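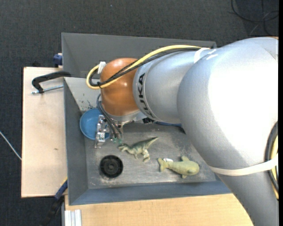
Bin-picking labs get a rulebook, and it has opinions about dinosaurs

3/30/24 - Anyone who has read a paper on robot grasping knows the sentence. "We tested the system on a set of household objects." It sits in the methods section, looking modest, and it can mean almost anything: a bowl, a plush rabbit, whatever was left in the drawer after the last student graduated.

A new good-practice guide would like that sentence to retire. The Clonness Guide to Reporting Bin-Picking Trials, released this week after two years of drafts, tells labs what they should write down when they point an arm at a bin of stuff and ask it to pick things up. It runs to 28 pages, nine of which are about the stuff.

"People will give you the robot's reach to the millimeter and then describe the objects as 'toys,'" said Thérèse Chan, who edited the guide. "What toys? Is it a whale? Which way up was the whale?"

The question is fair. A toy whale and a toy dinosaur lying in the same gray bin look like the same sort of problem to a person, and to a gripper they are two different afternoons. One has a rounded head and fins. The other has legs and a pointed tail, and on its side it offers a robot quite a few places to grab, several of them bad. Put a bowl up against the wall and you have a third problem, and most papers would cover all of it with the word "varied."

Under the guide, each object gets a line in a table. Weight, longest dimension, material, where it was bought, and a picture taken next to a ruler. Labels and stickers are to be recorded, on the grounds that a vision system may be recognizing the label and getting credit for the animal. Objects that change over the course of a study, by getting scuffed, squashed or chewed, are to be photographed again at the end. Chan would not be drawn on who had reported chewing.

The bin comes next. Labs are asked to give the slope of the walls, the finish of the floor, and whether the floor is worn. This last item apparently took up an entire meeting. A bin that has spent months under a metal gripper collects scratches and pale patches, which change how it reflects light, which changes what the camera makes of it. One side wanted bins replaced on a schedule. The other side had budgets. The guide's final wording is "the condition of the bin should be stated," and both sides are said to be equally unhappy with it.

Then there are clamps. The guide wants the bin fixed to something, and it wants to know how. It does not insist on anything fancy - a clamp from the hardware store is fine as long as it is mentioned and as long as someone checks it before each session. Ju-won Koo, who runs the test cell at Brernalico and wrote the section, spent part of last November going through logs from a run of 3,000 attempted picks, trying to learn why the success rate fell off a cliff in the middle. The bin had crept. Each time the gripper touched a wall it gave the thing a small nudge, and by the end of the week the arm was reaching with great confidence for places where the objects used to be.

"The software team had rewritten the planner by then," Koo said. "Twice. It's a better planner now, so I suppose that's nice."

Cable routing gets a page and a half, and it is the one part of the document that could be called passionate. Hoses and cables that run along the outside of the arm should have enough slack for the wrist to turn through its full range, should be tied where they bend, and should be looked at by a human being every 60 picks or at the start of a session, whichever comes sooner. Tape is "discouraged as a permanent measure." An earlier draft said "prohibited," until the authors took a walk through their own labs.

The guide has nothing to say about keeping people safe around robots, and says so on page one in bold. There are standards for that already, and Chan is firm that no one should read hers in their place. "Ours is about being believed," she said. "Theirs is about keeping your fingers. Do theirs first."

Also included is a rule on how objects go into the bin. Placing them by hand is allowed, but it must be called placing. Tipping them in from a box may be called random. What a lab may no longer do, if it wants to claim it followed the guide, is arrange four items nicely with plenty of room between them and write "clutter." The authors considered a numerical definition of clutter and gave up after the second workshop. An appendix offers a set of reference photos instead, graded from "sparse" to "heap."

Reaction so far has been polite, with exceptions. Suvarna, which sells picking cells to warehouses, said it would use the object table in its customer trials from this summer but would skip the chewing clause. Plindico, which makes grippers, asked whether the guide could be made shorter, and was told that the first version had been longer. A few academics have complained that the paperwork will take more time than the experiment. Chan regards this as useful information about the experiment.

Following the guide is voluntary. There is no certificate, no logo and no inspector coming to measure anyone's bowl. Two workshop organizers have said they will ask authors to attach the object table to their submissions, and a third is thinking about it, which in this field counts as a stampede.

The working group meets again in November to take up deformable objects, meaning bags, towels and anything else that refuses to keep its shape long enough to be put in a table. Comments on the current version are open until then. Koo asks that they include a page number, and that people stop sending him photographs of their clamps.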